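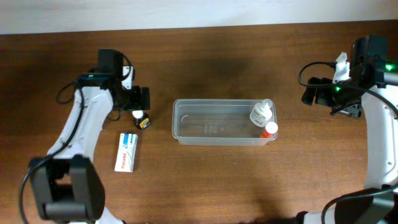
Does the Gudetico still get a signal once you're past the last checkpoint road, a reader asked me in April, and could it be left on all night without eating the batteries? Yes to the first, almost to the second, and I figured I'd put the whole answer on the product page so everybody gets it.

Gudetico Border News Radio, by Salo
Price: $68
In stock, ships from our Bradska warehouse

I sell a lot of radios, and this is the one I keep in my own truck. I follow border news pretty closely (closures, new troop orders, which crossing has gone to one lane), and my phone is useless for that once I get out of town. The Gudetico picks up AM, FM, shortwave and the weather band, and the AM is where it shines! After dark I get talk stations from both sides of the line, in two languages, and they often have a crossing closure on the air well before it shows up online.

Now the batteries. With the volume low, a fresh set gives me 87 hours. That's a lot of nights, but if you leave it running around the clock you'll be buying AAs. I plug mine into the wall at home and save the batteries for the road.

What you get:
Radio with fold-down antenna
Wall plug and USB cord
Wrist strap
Earphone, one ear only
Printed station chart for the border counties

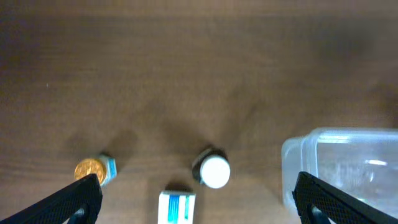
The station chart is my own addition, by the way. Salo ships the radio with a generic card, and I got tired of it, so I sat down and made a list of the stations that carry real border coverage, with the hours their news runs. I redo it whenever a station changes its schedule. If you bought your radio before the last update, write me and I'll mail you the new one free.

There are 7 preset buttons. I use 5 of them for news and the rest for ball games, so no complaints from me, but if you like a lot of presets, look at the Zapata model instead. It costs more and it's heavier, and I don't think the sound is as clear on voices. Music is nicer on it, though.

One gripe: the tuning dial is touchy. Go slow, or you'll skate right past a weak station.

Colors: gray, dark green
Returns: 68 days, with the box
Warranty: 5 years on the radio, none on the earphone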